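Filed under: Course Notes > Robot Manipulation > Week 4

Sorting Task, Part 2: Grasp and Release

Hi all! I'm writing these up from the Monday session (1 June 2020) while it's fresh, because I talked way too fast and Ama Nutsugah's notes can't save everybody. We're still on the sorting exercise, and I want your team to think hard about the moment just before the hand opens. 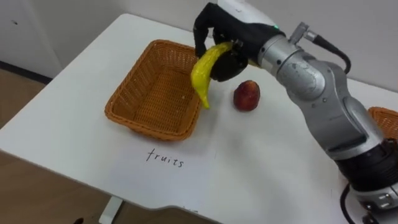

So, release height. Most of you set it once, back in March, and never touched it again! Go find that value in your Prino script and tell me why you picked it. Teams that drop from too high lose points for bounce, and I'm not budging on that one (sorry, Delali).

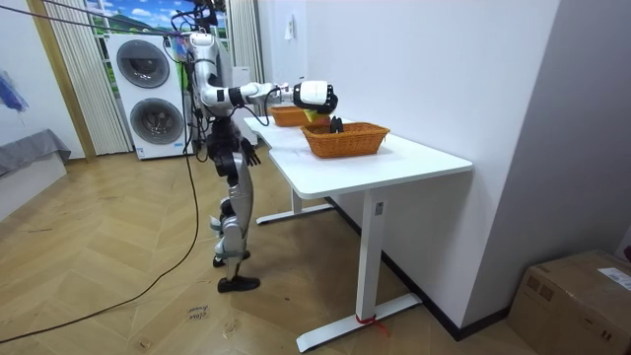

Approach paths next, and I know, everybody's least favorite. Your planner loves the shortest line between two points, but the shortest line may well go straight through something you'd like to keep. With two baskets on one desk and the arm reaching out level over them, you need a clearance height that works for both, plus whatever is hanging out of the hand. Add the object's length to the hand's length. Please! I marked down 4 reports for forgetting it. 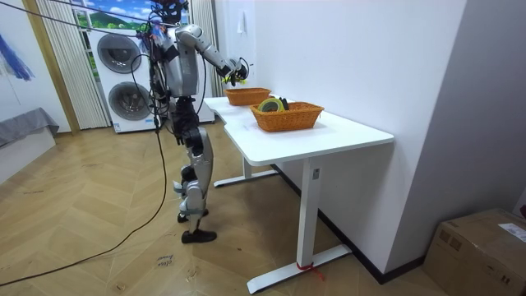

For your write-up, log every attempt, including the ugly ones. A pass is 70 out of 100 attempts; the best run so far is 91, from the Bonsu team. Bring your plots and one failure you can explain.

Related items
Week 3: Calibrating the Wrist
Mutix Simulator Setup Notes
Reading a Grasp Log

Flallcombe Robotics Course | Contact the instructor | Back to top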